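**Getting wrinkles out of a satin bedspread without wrecking it?**

posted by Leokadia Chmielewska, August 8, 2024

Hi all! I inherited my aunt's satin bedspread when we cleared out her place in Kimthorpe, and it has been folded in a box since April. The creases are awful. I tried hanging it over the shower rod for two nights and I swear it looks exactly the same. The tag is so faded I can only read "Cenetti" and nothing about fabric or washing. I have an old Malinowski steam iron that runs HOT, even on low, and I'm scared to go near it. Is there a safe way to do this at home? The cleaner in Mongate quoted me $60, and I'd like to spend that on groceries.

**Miłosz Stępień**

First figure out if it's polyester or silk. Most satin bedding is polyester, but an older piece could be either. If you can't tell, treat it like silk.

What I do with mine:

- Turn it inside out, or shiny side down if it's a single layer.
- Lay a thin cotton pillowcase over the part you're working on.
- Lowest setting, steam off, and keep the iron moving.
- Try a corner first — the one that ends up by the wall.

Don't spray water straight on it. I got spots on a robe that way and they never came out, even after a full wash. If your iron really does run hot on low, unplug it and let it cool a couple of minutes before it touches anything. You'll be plugging and unplugging all afternoon (sorry), but a melted shiny patch is forever.

Once it's done, roll it around a cardboard tube. Folding puts you right back where you started.

**Stanisława Bednarek**

just use the dryer! low heat, damp washcloth, ten minutes, take it out right away. works on my curtains

**Justinas Ots**

I'd skip the dryer until you know what the fabric is. A handheld steamer held a few inches away got most of the fold lines out of ours, and I went over it again the next day. It still creases if anybody so much as sits down. At some point I quit fighting it and let the kids pile their stuff on top. Pink satin, for what it's worth, so every ridge catches the light.

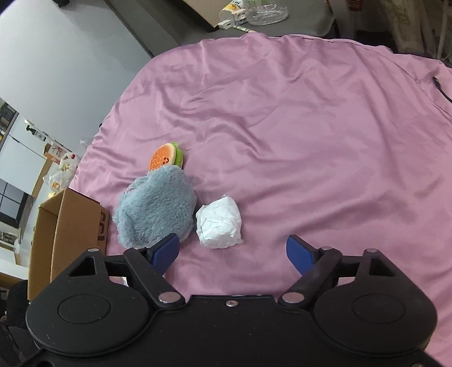 *Our pink satin, wrinkles and all, with the plush burger*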